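Ladle demos, first batch

9th February

The ladle task is the second one I have recorded with the hand-held gripper, after the block sorting I wrote up in August. The goal is simple to state: pick the ladle up off the table by its handle and hang it on the stand. I hold the gripper and do the task, and the policy trains on the recordings. The arm stays switched off for this part.

Before each take the ladle is put down by hand at a new angle. I started out with a list of poses and dropped it after a day, as my eye was giving enough spread.
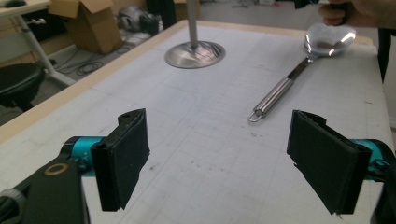 Ladle, stand base and open fingers before a grasp.

The handle is the awkward part. It is smooth polished steel, and a grasp near the loop end lets the bowl swing down as soon as it leaves the table. Gripping further along helps, but then the wrist has to come in lower and the pads touch the sheet. I settled on a slow approach with the pads square to the handle, a full close, and a short pause before lifting. 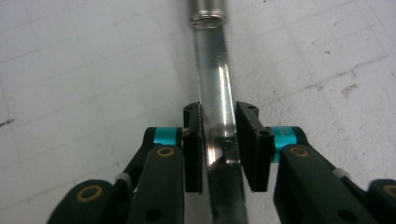
The pause matters for labeling. Tutby, the script I use to cut recordings into segments, looks for a flat stretch in the finger width signal and calls that the grasp. Without a pause it tends to put the boundary 2 or 3 samples late -- enough to make the lift look as if it begins with the fingers still closing.

The batch stands at 1,878 demos. Cluna rejected 46 of them for tracking loss, nearly all on fast turns toward the stand. I slowed the turns down and the rejections mostly stopped.

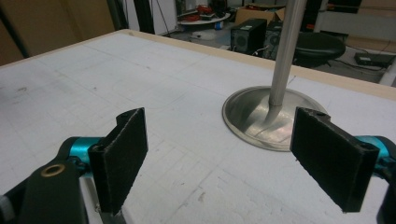

Stand position is the next variable. So far it has moved by no more than 25 cm between takes, and I expect the policy to lean on that. The next batch will use the whole table, with the same gripper and the same pads. Config files are in the Nodonine repo under ladle_v1.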